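Stutmont Robotics Club: bench tips
Flap boards and small hinged parts

Flip-up guessing games make good practice targets for a two-finger gripper. The flaps are light, the hinges are stiff enough to hold a position, and a second-hand board costs very little. The notes below come from the Wednesday group and apply to most hinged plastic parts.

Fix the board first. A light frame slides long before a flap moves. Use removable putty under both ends and press it down for a minute. Double-sided tape also holds, but it leaves residue on a white bench top and has to be cleaned off with spirit.

Set the approach low. The fingertips should meet the flap on its front face, near the free edge, where the leverage is greatest. Contact close to the hinge needs far more force and can pop the pin out of its socket.

Keep the fingers together for pushing. Two tips side by side spread the load and stop the flap twisting. Open them only for picking up loose cards.
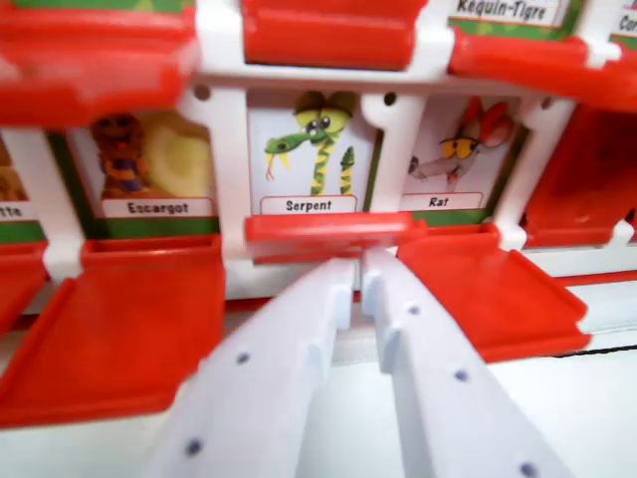 Both fingertips on the flap under the Serpent card, with Escargot and Rat on either side.

Limit the speed over the last few millimetres. Lemlem Feyisa's script drops to a slow feed before contact and stops when the motor current rises. Copy it from the shared folder and change only the height values.

Stiff hinges: work the flap by hand a few times, then apply a trace of dry PTFE spray on a cotton bud. Do not use cooking oil or general-purpose oil, which collects dust and goes gummy.

Worn fingertips: rub printed plastic with 400 grit paper, wipe with a damp cloth and allow to dry. If the tips still slip, add a thin strip of rubber cut from an old washing-up glove.

Dirty flaps: warm water and washing-up liquid, soft brush, no dishwasher. Take the cards out beforehand and store them flat in order.

Spare putty and the PTFE spray are in drawer 8. Return both with the lids on.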